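4.3 罐装薯片的收纳与上架

适用范围:Gundgate 系列抽屉柜及开放层板,Caltham 安装手册第 4 章的补充。执笔:田志强(Zhiqiang Tian)。修订日期:2019年9月19日。

前一版手册说,圆筒形的零食罐“可放置于任意层板”。我对这句话一直有保留。圆筒会滚,高度又常常比层板间距多出一截,“任意”两个字不知道是在什么柜子上试出来的。下面的步骤按我们在样品间重新摆过的做法来写,和旧版有出入的地方,以本节为准。

一、准备

1. 先量层板的净高。从下层板的上表面量到上层板的下表面,不要照抄包装箱上的数字,那个数字把层板厚度也算进去了。Gundgate 高柜的净高为 256 毫米,宽柜层板的净宽为 336 毫米。

2. 量罐子时连盖子一起量。有的盖沿比罐身略宽,几只并排以后,差出来的那一点足够让柜门关不严。

3. 把层板擦干净。碎屑留在罐底下面,罐子就站不平。

4. 看一眼保质期,快到期的单独放在一边,留到第三部分再处理。

注意:宣传册里的“防滑衬垫”我不推荐一开始就铺。它对直立的罐子几乎没有作用,对横放的罐子作用也有限,还多占净高。先不铺,用几天,觉得确有必要再说。

二、直立还是横放

直立放置是首选。罐底平,盖子朝上,取用时不用把整排挪开。只有净高不够时才考虑横放。

横放的说法在网上流传很广,理由是“一眼能看见盖子的颜色”。紫色罐身配黄色盖子的那种,确实好认,可是深色罐身的几种口味挤在一起,光看盖子就未必分得清了。把这当成横放的理由,我觉得站不住。真要横放,请照以下步骤:

1. 在层板前沿装上挡条。挡条用柜子附带的 2 颗短螺钉固定,长螺钉是装铰链的,拧进去会顶穿层板。

2. 罐子与前沿平行,最里面一只先靠住背板。

3. 手握罐身中段,从上方放下去,放稳后再松手。不要捏着盖子提,盖子只是扣在罐口上,并不是提手。
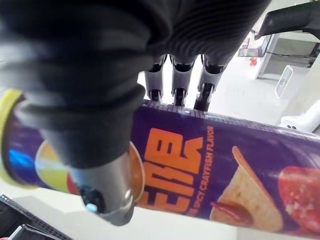

4. 第二只紧贴第一只放好,中间不留空。留了空,开关柜门时罐子就会来回碰。

5. 放完以后轻推柜体侧面。如果听见滚动声,把最外面一只取出来,检查挡条是否装反。挡条有弧度的一面朝里。

警告:横放只放一层。旧版附图里那种三角形堆法,我们的同事邹雅琴(Yaqin Zou)照着摆过,抽走底下一只,上面的全滚了下来。附图已删除,请不要再参照。

三、已开封的罐子

1. 开过的罐子一律直立,不论净高够不够。放不下就换到别的层板,或者放到台面上。

2. 盖子压回去时沿边缘按一圈。只按中间,往往有一侧是翘着的。

3. 内封膜撕下后直接扔掉。有人建议把膜折回去再盖盖子,说能“锁住脆度”,我没见到任何像样的对比。多一层皱起来的膜,盖子反而难扣平。

4. 开封的放在最外侧,未开封的往里推。第一部分挑出来的快到期的罐子,紧跟在开封的后面。

提示:Saqib Jadoon 来信问,能不能把剩下的薯片倒进密封盒,以便省下罐子的位置。可以倒,但密封盒通常比罐子更占宽度,薯片也容易碎。位置究竟省没省下来,请自己摆一次再决定。

四、标签

标签是选做项。标签套装里写着“让每一次取用井井有条”,我的看法是,罐子上本来就印着口味,再贴一张只会多一件要撕的东西。以下两种情况可以考虑贴:

1. 罐子横放,从正面看不到口味名称。标签贴在盖面上,不要贴在罐身上。

2. 罐子已经改作他用,例如装面条或干豆。这时请把原来的图案遮住,或者至少在盖面上写清楚内容和装入的月份,如“红豆,7月”。

五、常见故障

柜门关不上:多半是盖沿顶到了门内侧。把整排向里推;仍然关不上,减少一排。不要去调铰链,铰链没有问题。

罐子向一侧倾斜:检查层板托是否全部插到底。每块层板的托数见 3.2 节,少插一只时层板表面上看是平的,放上东西才会歪。

挡条松动:重新拧紧螺钉即可。若孔位已经滑丝,换到旁边的备用孔,不要往孔里灌胶。

抽屉里的罐子滚动:抽屉不适合横放圆筒罐。商品页上说配隔板之后“同样适用”,我们装了隔板,拉快了照样会响。抽屉请改放袋装或盒装食品,具体做法见 4.4 节。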